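Two grippers, one arm, one bench

Swapping the hand on a robot arm takes a few minutes. Deciding which hand to keep has taken the workshop at Cirkgate most of the spring. The team there wants an arm that can handle small parts and computer hardware without being rebuilt between jobs, and by May it was down to 2 candidates: the Brilar, a linkage gripper with padded fingers, and the Collet, a simpler parallel design that costs less.

Both went through the same routine. Each gripper made 200 attempts at every task, using the same arm and the same controller software, a package called Wasow. A small camera near the wrist recorded each attempt, so the team could go back over the misses.

The first task uses a mounting board with rectangular holders and a square socket. Parts are 3D-printed, which makes them cheap to replace, and some 271 have been printed so far.
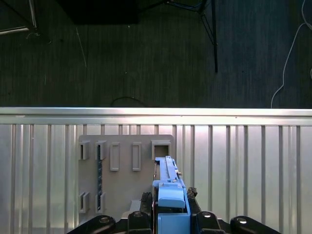 Why test with printed parts at all?

They can be changed in an afternoon. If a gripper does well on one shape, the team prints a slightly wider or smoother one and runs the task again.

The Collet was quicker on this board. It closes in a straight line, so the controller has less to work out. The Brilar was slower but coped better when a part sat a little crooked – its fingers gave slightly and the part settled between them.

Computer hardware is harder. Drive trays sit close to other components, and the arm has to come in at an angle that leaves room for the fingers. The wrist camera matters more here too, as the gripper itself can hide much of what it is reaching for. The team moved the camera twice before settling on a position.
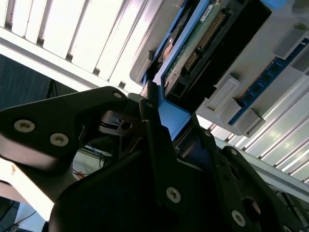
What it costs to run

Finger pads are the main expense. The team changes them after 4,000 grips, whether they look worn or not. Pads for the Collet are cheaper, but they are glued on and take longer to swap. The Brilar's are held by screws.

Cirkgate has kept the Brilar on the arm for now. The Collet is going to a second bench, where it will sort printed parts by size.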